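Print this page | E-mail this page

Jan 19, 2021
Bench notes – contact cleaning on the Fendham line

Picked up the drifting baseline on the conductivity bench again. Channels 8 and 9 still read high after the November rebuild. Swapped the Timel leads end for end and the offset stayed with the cell, so the leads are cleared. Cell constant on 9 came out wrong twice with the 100 standard.

Pulled both cells. Gray film on the electrodes, heavier on 9. Wiped with Natex solvent, two passes, then rinsed with deionized water and left in the rack to drain. The foam tips we used before shed into the cell throat, so cotton from now on – one swab per electrode, no going back over with the same end.

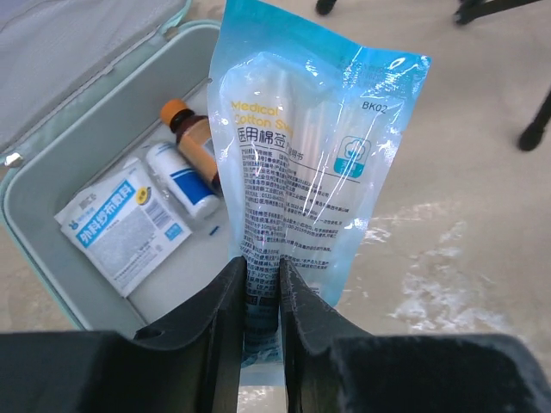 Photo: Tekleab workshop

Swabs are to be logged under consumables with the solvent, same sheet. Do not use them on the plated cell. The plating on that one is thin and marks easily.

Refitted 8 first. Reads 169 in the check solution, same as the reference meter. Cell 9 still settles slowly. Could be the O-ring – it looked flattened on one side. None in the drawer, have asked stores.

To do: new O-ring, repeat 9 with fresh standard, relabel the lead ends.

Print this page | E-mail this page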